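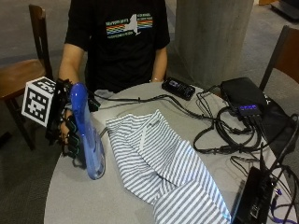

What went wrong with the glove, and what we learned from it
Project report, Fitriani Latuheru and Khoa Mạch
Supervisor: Helju Lapiņa

We came into this project wanting to teach a robot hand to pick up a bottle and fold a shirt. We ended up far more excited about a fault! It cost us most of February, and it taught us more about data than anything else we did this year.

The setup

The person recording wears a sensor glove that logs the bend of each finger. A cube with printed markers is mounted at the wrist, and a fixed camera reads it to work out where the hand is. Our logging program, which we named Umley, joins the two streams. A bottle and a striped shirt were our test objects, one stiff and one floppy.

The fault

When we replayed our recordings in simulation, the virtual hand closed before it reached the bottle. In the worst ones it knocked the bottle flying. The finger data looked lovely and so did the wrist path, but they didn't belong to the same moment. The fingers were running ahead by as much as 408 milliseconds, and the gap grew the longer we recorded.

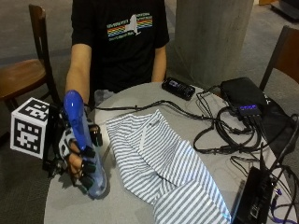 Khoa suspected the cables first and spent a whole afternoon swapping them, with no change at all. I was sure it was the marker tracking, so I printed a fresh cube and recalibrated the camera. Same drift! What finally gave it away was a plain text log. Umley was stamping glove packets when they were sent and camera images when they were saved, so whenever the disk fell behind, the images got later and later stamps.

We had two clocks and had never compared them.

Why it matters for safety

On screen, an early grip is funny. On a real arm it could mean a closed fist driving into a table, or into somebody's fingers. Helju had us put the arm trials on hold until the fault was understood, and she was right to.

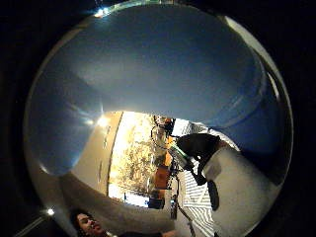 The fix itself was short. Both streams are now stamped on arrival by the same clock, and each recording starts and ends with a sharp tap on the table that shows up in both. If the two taps don't line up, Umley rejects the file. Watching the first clean replay was a thrill - the fingers closed right on the bottle, and we cheered loudly enough to get shushed from next door.

Still to do

The shirt is harder. Cloth hides the fingertips and we have no good way yet to tell a missed pinch from a real one. We also need to go back through the old recordings, which have no taps in them, and decide which can be saved. Khoa thinks most of them can. I'd happily record the lot again.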